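Pudville Community Garden
Progress report to the Abbasi Fund, second instalment
Period ending November

Thank you again for your patience over the winter, and for letting us move the fencing money into the new financial year. It made a world of difference, and we're very happy to tell you that things have finally started to grow!

The big job this period was water. The old line from the Hidness Road tap lost pressure every time the school sprinklers came on, so we had it replaced and put 2 tanks behind the shed. The plumbing came to $2,271, a little over what we'd budgeted, and we've covered the difference from the autumn plant sale (the lemon marmalade sold out before ten in the morning, which says something about our neighbours).

We now have 67 households with a plot or a share in one. There are nine more on the waiting list, mostly from the flats on the Vetska side, and we'd love to fit them in once the bottom corner is drained. The soil down there is still heavy grey clay, and the broad beans we tried in it sulked and went yellow. Mulch is going on now, and we'll have another go with potatoes.

Birds and cabbage moths have been our other great labour. We lost nearly all the first kale, and the strawberries went the same way, so a good part of the small materials budget has gone on white mesh and light timber rods for covers.
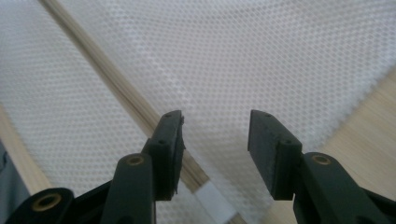 One plot holder wrote in the shed book that she had picked silverbeet every week since the covers went on and could we please do the brassica beds next, before the moths find them again. We've pencilled that in for the next working bee.

Still to come are the accessible path and the compost bays. Quotes for the path are attached, and we'd be glad of your thoughts on the wider one.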